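3.2 The strip beside the bed

We came to this project expecting the kitchen to be the most interesting room for anyone who studies household litter. Kitchens have bins, counters and a steady flow of packaging, and most earlier work on home tidying starts there. The bedroom surprised us. In the Onasby homes, the narrow piece of floor between the bed and whatever stands opposite it (a sofa, a dresser, sometimes only a wall) came up again and again in our interviews, and people had a great deal to say about it!

Residents had their own names for this space. One household called it "the lane," another "the gutter," and the coding team, led by Dayana Muñoz, settled on "bedside strip." We define it as the open floor that can be reached by a person sitting on the edge of the mattress, without standing up. The definition is loose on purpose. A strip may be carpeted or bare, and it may have a nightstand at its end or nothing at all. What matters is that things dropped from the bed come to rest in it, and that the same person walks through it at night with the lights off.

Wrappers are the typical find. They are light, they slide off a duvet without a sound, and they are hard to pick out on a patterned or mottled carpet once the lamp is off. Of the 1227 loose items in the full Palomino inventory, 200 were coded as bedside items, and food packaging was the largest group among them. Paper came next, mostly receipts and tissues. We had not planned a separate code for crumbs, but Gilberto Montoya argued for one after the pilot, and we are glad he did. Crumbs turned out to be what residents minded most, even when a much larger wrapper lay right next to them.

The second thing we noticed was how much the container matters. Tall pedal bins are common in kitchens and rare in bedrooms, where people use whatever is soft, low and quiet. A shallow round basket is a lovely answer to the problem. It can sit in front of the nightstand, within reach of the pillow, and its wide opening forgives a careless throw. It also has a weakness: a low rim hides nothing, so a single bright packet at the bottom makes the whole corner feel untidy to some residents. Figure 4 illustrates the arrangement, with one red-and-white packet already in the basket and other small litter still on the carpet between bed and sofa.

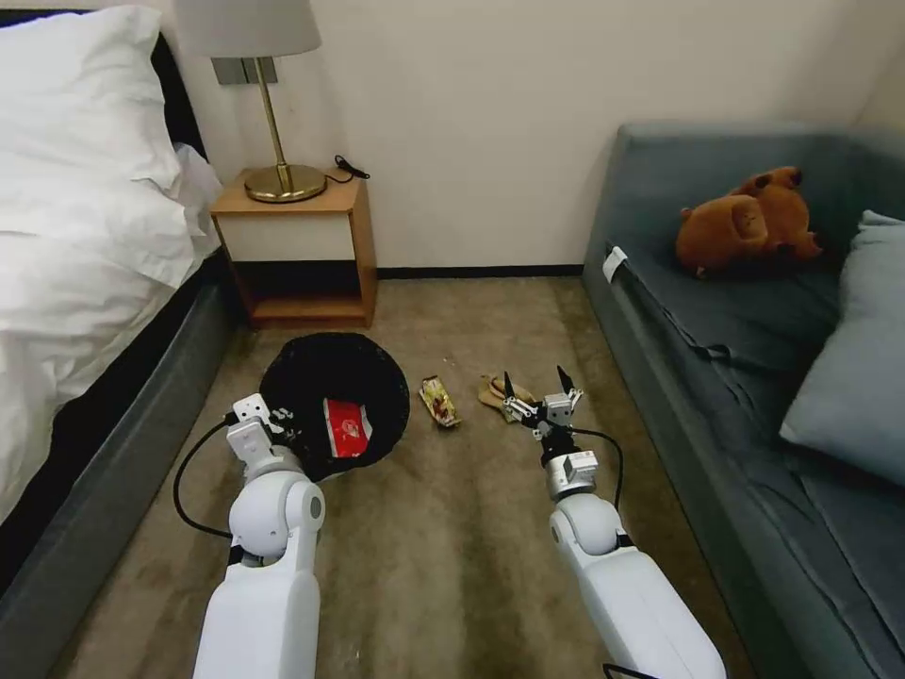

3.3 What counts as tidy

When we asked residents to say at what point the strip was finished, their answers fell into 2 groups. The first group judged by the floor. If the carpet was clear, the job was done, and a basket with something in it was simply a basket doing its work. The second group judged by the whole corner, including the fall of the duvet and the state of the basket, and would not call the strip tidy until the basket had been emptied as well.

This difference is larger than it sounds. In shared bedrooms it was a regular source of small arguments, and in 5 of them the partners sat in opposite groups. Rocío Cuervo, who carried out those interviews, noted that both partners usually believed they were describing the only sensible standard. Neither of them had ever said it out loud before.

Bedding complicates the picture further. A duvet that hangs over the side of the mattress covers part of the strip, and items beneath it were missed in our first walk-through often enough that we changed the protocol. From September on, the inventory was done twice, once with the bedding as found and once with it folded back. We report the second count throughout.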